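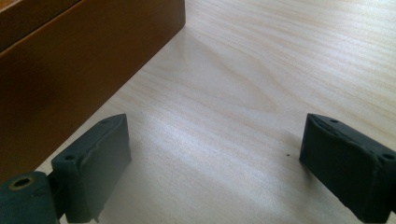
Kitchen table, before lunch.

2021-07-18

Right. Quick one, want to get this down before I forget which bits I've moved and which I haven't.

Music is finally leaving Vininex. Been saying it since February. The price went up again and the app now opens on a page of podcasts I've never asked for, then a second page of podcasts, then if you scroll far enough, your own records. My own records! Three taps to get to an album I play every morning. Cancelled last night in a temper, still have access till the end of the billing month, so the clock is ticking a bit.

Trying Sesar instead. Two months free if you come over from somewhere else, which is enough time to find out what's wrong with it.

Moving the playlists was the job for today. Vininex lets you ask for your data but it comes as a great lump of a file and Sesar won't read it. So used Ponce, the transfer thing. Free up to a point, then you pay. The point is well short of what I've got. Just over 2,000 songs in the main list alone, and I wasn't going to sit and retype those. Paid up. Grumbled.

Started it before breakfast. Percentage crept up to 90 and then sat there. Made toast. Still 90. Washed up, hung the towels out, came back — still 90. Nearly pulled the plug on it but then it jumped to done all at once, with a little green tick and a list of what it couldn't find.

The list of what it couldn't find. Oh dear. Mostly the folk stuff, as you'd expect, and the live albums. All of the brass band records gone. One whole playlist (the driving one) came across with the right titles and the wrong versions, so it's now karaoke covers and a "relaxing piano" something or other. Sounded like a dentist's. Have deleted that and will do it again by hand, it's not long.

Also it's put the lists in alphabetical order. I had them in the order I made them, oldest at the bottom, going back to when I first signed up. Silly to mind. Do mind though. There was a sort of diary in that, the winter lists, the one from when I had the cold that went on and on, the painting-the-back-bedroom one. Now they're just A to Z. Might put the year at the front of each name and see if that sorts it out.

Sound on Sesar is good. Better? Couldn't swear to it. Did the same song on both through the headphones, back and forth, and thought Sesar had a bit more going on at the bottom end, then realised it was just louder. Turned it down and couldn't tell them apart. So much for my ears.

Things I like so far. It remembers where I was in an album if I stop halfway. Lyrics can be switched off altogether. The search copes with my spelling. You can hide an artist for good, which I've already done with the relaxing piano people.

Things I don't. No gapless playback on the phone unless you dig about in the settings, and even then it only half works — there's a tiny hiccup between tracks, ruins anything live. Downloads are only allowed on 3 devices and it counted the old phone as one, even though the old phone is in a drawer with a flat battery. Had to charge the thing up just to sign out of it. Half an hour for that. And it wants to tell me what's "trending near you". No thank you.

Lunch somewhere in the middle of all this. Cheese on toast, so toast twice. Too hot for anything else, windows open all day and next door's radio coming in over the top of everything, so really who knows what any of it sounds like.

Afternoon, thought about doing it properly and just keeping my own files. Still have the box of CDs and most of them were copied years ago, they're on the small drive in the desk. Had a go with Cokudier, which plays your own files and lets you get at them from the phone when you're out. Setup page was clear enough. It found the drive, it found the music, then it decided every compilation was forty separate albums by forty separate people. So the shelf is now mostly albums with one track on. Fixable, I think there's a tick box for it, but it means going through the tags and I know myself, I'd start that at nine at night and look up at two.

Got as far as the letter B. Stopped there.

But when it works it's lovely. No adverts, no podcasts, nothing disappears becuase somebody's licence ran out. That happened with two albums on Vininex in the spring, just greyed out one morning with no word about it. And the brass bands are all there on the drive, every one, so that's the gap in Sesar dealt with.

So thinking both. Sesar for new things and for the car, Cokudier for the old stuff at home. Is that mad, running two? Probably costs the same as Vininex did before the rise, so not worse off. Will see what I'm using by the time the free bit ends. Must write the end date on the calendar or I'll be paying for it without noticing, same as last time with the film one. Paid for that for months.

Still to do. Redo driving list. Find the tick box for compilations. Sign out of Vininex on the telly — can't remember the password for the telly one, might be the old email. Check Ponce hasn't signed me up to anything monthly, the page was a bit slippery about that. New headphone pads, the left one's shedding black bits all over my ear.

Listened to a whole album tonight start to finish, first time in ages, off the drive, in the dark with the window open. Didn't look at the phone once. Forgot the last track was so long.

Towels still out. Will get them in teh morning.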